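The Second Arm

Print this page | E-mail this story

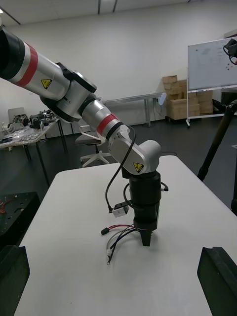

The arm over the white table, wiring not yet dressed.

The request form allowed 200 characters for justification. Kolbrún Bech had used 208, and the system had returned it without comment.

She deleted "urgently" and submitted it again. It went to Oluf Kvaran, whose office was at the other end of the corridor and who came down in person, carrying a printout.

"Line four," he said. "End module, spare."

"Merkum make it. Dalsgaard will sell us a compatible one for less, but the connector is different."

"How different?"

"We would need an adapter. The adapter is on line nine."

He turned the page over and found line nine. Then he looked at the wires on the table, red, black and gray, and at the ring terminal lying among them.

"Is that one finished?"

"The mechanical side is finished. The harness is a separate line. It was cut in July."

"I cut it," Kvaran said.

"Your initials are on it."

He pulled the gray office chair over and sat down. The budget for the Ferport cell had been fixed at 149 thousand. The quotes came to 121 before freight, and freight was not quoted. Installation was carried under a different code, which belonged to a department that had been merged into his own. He had been paying for it twice on paper and not at all in practice.

"If I put the harness back," he said, "the spare goes to next year."

"Then if the module fails, the cell stops for the lead time."

"What is the lead time?"

"Merkum say eleven weeks. Starnier said eleven weeks, and it was nineteen."

Kvaran wrote 19 in the margin and drew a box around it. He asked what an hour of stoppage cost. She gave him the figure from the planning sheet. He asked who had supplied the figure, and she said that he had.

He multiplied it out on the back of the page. It took some time, as he did not trust the result and did it again from the other direction. The second answer was larger.

"Resubmit with both," he said. "Harness and spare. Put the stoppage cost in the justification."

"It won't fit in the field."

"Attach it."

"The form doesn't take attachments under the threshold."

He considered this. He had written the threshold rule himself, for a form that dealt mainly with desks.

"Are we under the threshold?"

"By the price of the adapter."

"Order two adapters," said Kvaran, and initialed line nine.

We use cookies to remember your reading preferences. Accept | Manage settings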